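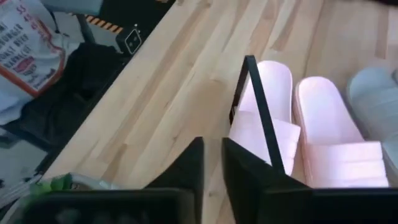

Butcher-block top, pale finish, showing strip grain and small knots.

Hulleck Strip-Laminated Worktop

Solid wood worktop for benches, kitchens and workrooms. Supplied sanded on both faces, unfinished or oiled.

Description
The Hulleck worktop is made of long, narrow strips of solid wood glued side by side under pressure. Small sound knots and darker streaks are accepted in this grade and are not grounds for return. For a top with fewer marks, order the Dravbridge grade, which is sorted by hand and carries a longer lead time.

Colour varies between strips and between batches. Tops that will be joined should be placed on one order. We cannot match a later order to an earlier one.

Specification
Grade: Hulleck (standard) or Dravbridge (selected)
Construction: full-length strips, edge glued
Nominal width: 452 mm
Edges: square, with a light sanded bevel
Finish: none, or two coats of clear oil
Order code: HK-87, followed by O for oiled or U for unfinished

Storage before fitting
Leave the top in its wrapping, flat on level bearers, in the room where it will be used. Bearers should be no more than 400 mm apart. Do not stand the top on end or lean it against a wall. Keep it away from radiators and fresh plaster. Unwrap it on the day of fitting and oil any unfinished face the same day, underside included.

Fixing
Wood moves across its width with changes in the air. Use slotted brackets or the Odoi sliding clip, and set the screws in the middle of the slot. Do not glue the top to the frame. Drill pilot holes for all screws and check the depth before drilling from below.

Cut-outs for sinks and hobs must be sealed on all raw edges. Allow a clear margin between a cut-out and the front edge. The cutting guide packed with the top gives the margins for each type of opening.

Care
Wipe with a damp cloth and dry straight away. Do not use bleach, wire wool or scouring cream. Place hot pans on a stand. Re-oil when water no longer beads on the surface; tops beside a sink will need this more often. Light scratches can be sanded out along the grain with fine paper, then oiled.

Oily rags can catch fire without a flame. Lay them flat outdoors to dry, or soak them in water before disposal.

Delivery
Tops leave the Purkum works on a pallet and are delivered to the kerb. A 2-person lift is required. Check the wrapping before signing and note any damage on the driver's sheet. Orders placed in December are sent out after the works reopens in the new year.

Enquiries
Trade orders and cut-to-size work: Graciela Bravo
Technical questions and returns: Banafsheh Ansari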